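Gripper finger upkeep, the quick version

Wendy Sowerby here, typing between jobs. Kibet asked me to write down what we do with the parallel grippers on the two-arm machine at Wirnlow. So. Rough notes, fix later.

Power off first. E-stop in AND the switch at the wall. Arms parked low, nothing in the fingers.

Wipe the pads every 50 runs. Lint-free cloth, bit of isopropyl. No kitchen spray, leaves a film and then knobs slip.

Old toothbrush for the teeth on the grip pads. Brush across, then along. Crud hides in the bottom row.

Finger screws - check at 200 cycles, again at 3,000. Snug, not gorilla tight. Dab of the blue thread stuff. Paint a line over screw head and finger, you can see right away if its moved.

Swap pads as a pair. Always. One new one old = crooked grip, and you'll chase it all afternoon.

Re-zero after any pad change. Open all the way, close on nothing, save. Skipped this at cycle 486 once and the drawer handles paid for it.

Cable at the wrist: leave slack for a full turn. Velcro, no zip ties (they bite).

Grease on the slides, tiny bit. Skekmont tub, top shelf. Wipe off the extra or it collects evrything.

Try new settings in the sim before the real arm. Empty fingers wide open first, then drawer work. Save the file under the Besnard folder with the month, eg. May, or Kibet can't find it.

If one finger lags - stop, don't push it by hand. Usually dirt in the slide. Clean, grease, re-zero, try agian.

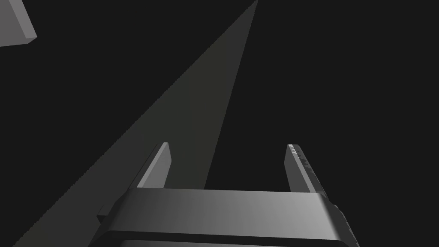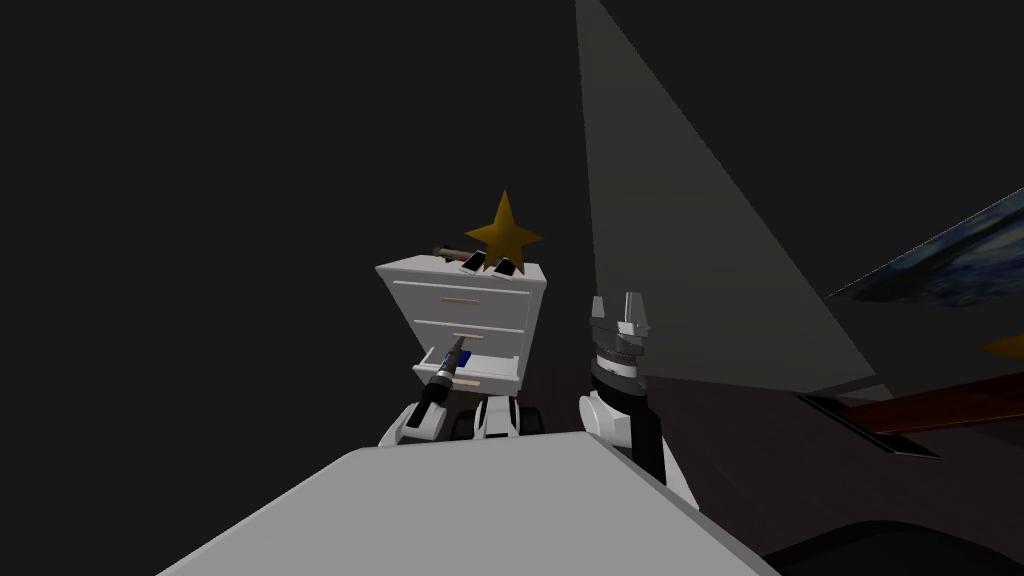 Sim views. First: gripper open, nothing in it. Second: left gripper in the middle drawer, right one up and open.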